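Jorinetti 塑料收纳筐，社团用了一个暑假之后的感想

先交代一下，我是一个学生机器人社团的带队老师，平时写测评写得最多的是螺丝刀和扎带，没想到有一天会认认真真给几只塑料筐写上一大篇。可是这套筐陪了我们整整一个暑假，不说几句总觉得对不起它们！

事情要从春天说起。社团报名了 Leinonen 杯的整理项目，内容是让双臂把桌上的筐收拢、叠放、再分开，规则里只要求用市面上买得到的塑料筐，没有指定牌子。Helmi Tikkanen 是我们组里最会过日子的学生，她先在 Flunden 的店里挑了一种软软的布篮，结果夹爪一碰就塌，大家围着看了一下午，最后还是换成了硬塑料的。Jorinetti 这一款是 Kamala Iyengar 推荐的，她家厨房里用了好几年，装土豆装洋葱都行（她妈妈听说我们要拿去给机械臂练手，还特意嘱咐别弄坏了）。

说说优点。首先是形状，口大底小，叠的时候自己会往下滑一点，位置稍微偏一些也救得回来，这对刚学写抓取程序的孩子来说真是太友好了。其次是筐沿，捏得住，边上也不扎手。颜色鲜亮，红的黄的放在浅色木桌上一眼就能分清，Vilho Hyvönen 负责视觉那一块，他说光是这一点就替他省了好几个晚上。

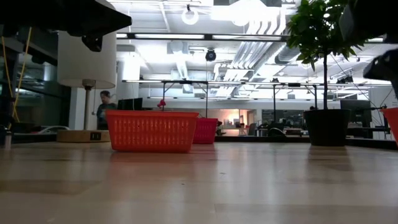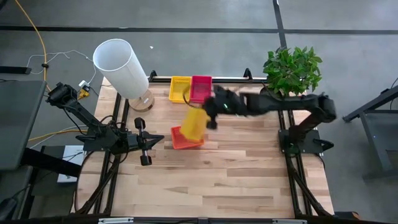 第二张：右臂夹着黄筐，正在红橙色筐的上方。

再说说不那么满意的地方。筐壁上全是孔，夹爪的尖头有时候会卡进去，一抬手就把整只筐带歪了。我们后来改成只夹筐沿，情况好了很多，不过程序也因此重写了一遍，Vilho 嘴上抱怨，写得倒是挺开心的。还有就是塑料偏滑，在我们这张光亮的木桌面上轻轻一推就跑，叠第二只的时候底下那只常常跟着挪窝。有人提议在筐底贴防滑垫，我翻了翻规则，不允许改装，只好作罢，改成让手臂放慢一点、放低一点再松开。

耐用性我是服气的。Valdemar Kvaran 做事一向仔细，练习日志归他管，到8月3日星期日那天，本子上一共记了1,004次抓放，其中失手掉下来的有118次。掉了这么多回，筐沿只是磨得发毛，没有一只开裂。同时期买的 Ferkham 收纳盒就没这么好命，六天就断了提手，现在只能拿来装旧螺母。

同一个颜色的筐，不同批次之间会有一点色差，我们后来补买的红筐就偏粉一些。放在家里当然无所谓，做视觉识别的朋友最好一次买齐，不然阈值又得重新调，别问我是怎么知道的。

价钱方面，一只大约7欧元，学生社团完全负担得起。我的建议是多备两只，总有人会顺手拿去装零食，等到要练习的时候满屋子找筐，这种事情我们已经发生过不止一回了。

总的来说我愿意打高分，扣掉的那一点给打滑的筐底。要是哪天厂家肯在底下加一圈细细的胶条，我第一个去买。Orvokki Räsänen 带的低年级组下学期也要开始做叠筐练习，我已经答应把这一套借给她们，顺便把 Valdemar 的那本日志也一起带过去，里面关于夹筐沿的角度写得很细，值得慢慢看。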